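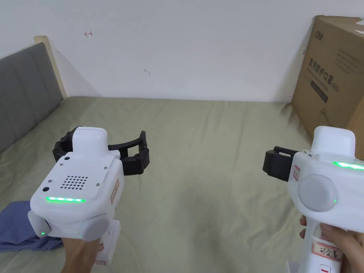 The Cerkano hand-held gripper comparison was a trial of hand-held robot grippers carried out by Derko, a small automation firm in Burnville, and published in March 2022. It set out to find which of several gripper layouts a person could use for long periods while recording movements for a robot arm to copy later. The trial is usually called the Cerkano comparison, after the controller software that all of the grippers shared.

Background

Hand-held grippers of this type are carried by a person instead of being mounted on an arm. The operator holds one in each hand and does an ordinary job such as folding cloth or moving small objects. A camera on the tool records what the jaws do. Derko had earlier collected its recordings by steering two arms from a desk, a method its staff found slow for soft materials. Work on a hand-held replacement began under Bok-nam Han, who had designed end tools for packing lines at Cheon before joining the firm.

Design

The grippers have a white body on an upright handle, with black jaws at the front and a rectangular module on top. A light strip crosses the body, and round knobs are set low on the sides. In the trial software a green strip meant that the unit was recording and that its clock matched that of the other hand. Labels on the body and handle were used to keep left and right units in their pairs.

The jaws are curved and close toward each other in front of the camera. Two finger lengths were tried on the same body. The longer fingers reached further under a fold of fabric but bent slightly under load. The shorter ones held small objects more firmly and blocked less of the camera's view when closed.

Trial procedure

Each operator worked through a fixed set of tasks in a furnished room. Most of the tasks took place on a bed, chosen as a work surface for its height and for the way a sheet moves when cloth is pulled across it. The set included picking up a folded cloth by one corner, laying it flat, and folding it again. Other tasks used small, rounded objects, which tend to roll away from a gripper that closes unevenly.

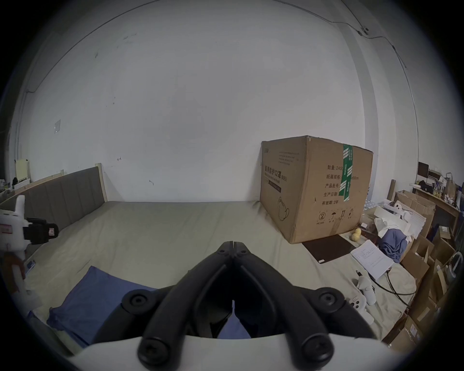
View from the camera of a hand-held gripper, with a blue cloth on the bed in front of the jaws.

Sessions were recorded from the grippers and from a camera worn at head height. The second view was used to work out where the hands were when the gripper cameras faced a blank wall or a plain stretch of sheet. Plain surfaces gave the tracking software little to follow, and larger objects with printed sides were left within view for this purpose.

Results

The published results cover 54 sessions, of which 53 produced usable recordings from both hands. The remaining session was dropped when the clocks of the two units drifted apart. Operators preferred the short fingers for everything except folding, where opinion was split. The most common complaint was wrist strain, which most operators noticed after 35 minutes of continuous use. Han's notes put this down to the weight of the top module - it sits well above the grip and pulls the hand forward.

Camera position made more difference than finger length. With the lens set low, the jaws hid the point of contact in the last part of a grasp. Raising it gave a clearer view at the cost of a heavier tool.

Later work

Derko kept the short fingers as standard and offered the long set as a spare part. A revised handle with a steeper angle was tested the following January. The task list and recording format are still used by the firm for checking new units, with the cloth tasks run first.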